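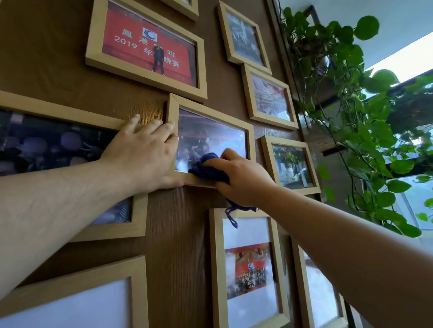

millpond_k: I'd wait. The machines that can wipe a flat table still have trouble with anything that swings when you push on it, and a picture frame on a wall swings.

Can a robot dust framed pictures on a wall yet?
Posted in Cleaning > Machines and gadgets

ledgerline
I look after the shared lounge at a small office in Ledesma. We have a wood-grain wall with a lot of framed photos on it, all behind something shiny, and every bit of dust or finger grease shows when the daylight comes in from the side. It takes 20 minutes with a cloth if I don't stop to fix the crooked ones, and longer if I do.

We already have a robot vacuum and it does fine. Now one of the managers has seen a demo of the Itatow, the one with two arms, and wants to know if we should rent one through Lidel. The brochure says "light surface care" and has a picture of it wiping a counter. I asked Lidel about frames and got the counter picture back again.

What I need to know:
Can it hold a frame steady with one hand and wipe with the other?
Will it get into the corners where the wood meets the glass?
What happens near the window, where there is a plant hanging down?

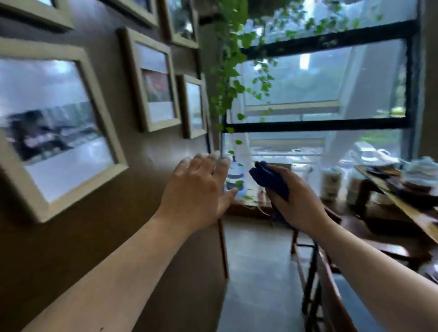 Window end of the wall, with the vine and part of the sill.

I don't mind doing the job by hand. I mind paying rent on a machine and then doing it by hand.

sawhorse_dee
Short version: no, not without somebody standing next to it.

I work in a cabinet shop and we had a Tekeo arm for 5 months. It sanded door panels. The panels were clamped in a jig, same place every time, and it did those well. Then we tried having it wipe finished doors that were leaning on a rack. It pushed too hard on some and missed others, and we went back to rags.

Your wall is closer to the rack than to the jig. When you wipe a hanging frame you put your other hand flat on it and you feel how much it gives. You ease off without thinking about it. A machine has to measure that, and the cheaper ones measure it late. Two arms help, but both have to agree on what is moving and what isn't.

Corners are the other problem. You can wad up a cloth and push a bit of it into the corner with your fingertip. The Tekeo had a flat pad, so it left a little triangle of dust in every corner. You could wrap a softer pad around it, and we did, and then the pad came off.

The plant I would just tie back. Leaves and thin stems confuse the cameras, and reflections on glass are worse. If your wall gets strong side light, ask for the demo at 2 in the afternoon, or whenever the glare is bad. Don't let them bring it in the evening with the blinds down.

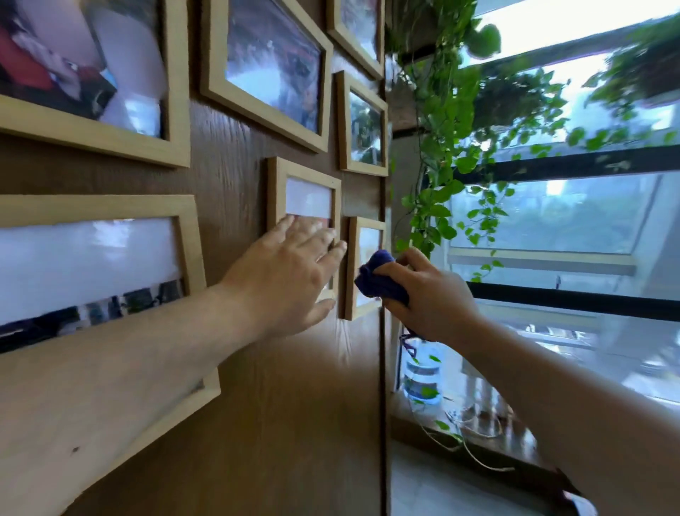 Page 1 of 2

nogritno
Disagree a little with the answer above. There are research arms that hold with one hand and wipe with the other, and I have seen video of it going well. Whether you can rent one of those from Lidel is a different question.

I would ask them three things in writing. Who pays if a frame comes down? Can you set the pressure? Does the rental cover cloths? For the last one, a place near me was paying 12 dollars a cloth because the gripper only took one kind.

Also, a hanger on each bottom corner or a dab of museum putty would stop the frames from going crooked. That would cut your time now and would make the job easier for a machine later on.

ledgerline
Thanks, both. I'll get the putty first. Lidel says they can bring the Itatow by in October and I've asked for an afternoon. Will post again after.

rustyfunnel
just use a feather duster

sawhorse_dee
A duster won't get finger marks off glass – he'd still need the cloth.

ledgerline
She, but yes.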